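Booking reminders, again

October 17, 2018

Ok quick one, I have a color client in a bit and the kettle's on. Finally switched our reminder texts at the Britville salon over to Gritar. Took me 2 evenings and most of a bag of pretzels. The old system kept sending them at 6 am — who wants that?? We had people texting back some very rude words.

So far so good. You write the text once, pick when it goes out, done. I went with the day before, lunchtime. Roughly 308 clients on the list after I cleared out the doubles. (Sorry to the lady who was in there under both her married names.)

Jaruwan Duangkaew from the Panyasiri salon told me to put the cancelation number right in the message. Did that. Two calls the first morning, both early enough to fill teh slots. Would of been empty chairs in August.

Still can't get it to talk to the Furkonen till. Support says update the till first. Updating the till means closing out the day first, so that's a tonight job.

Also — gift cards are back in, the green ones. Ask at the desk.

More when I've got the till sorted.
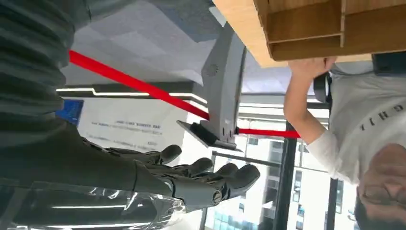
Front Desk & Bookings Team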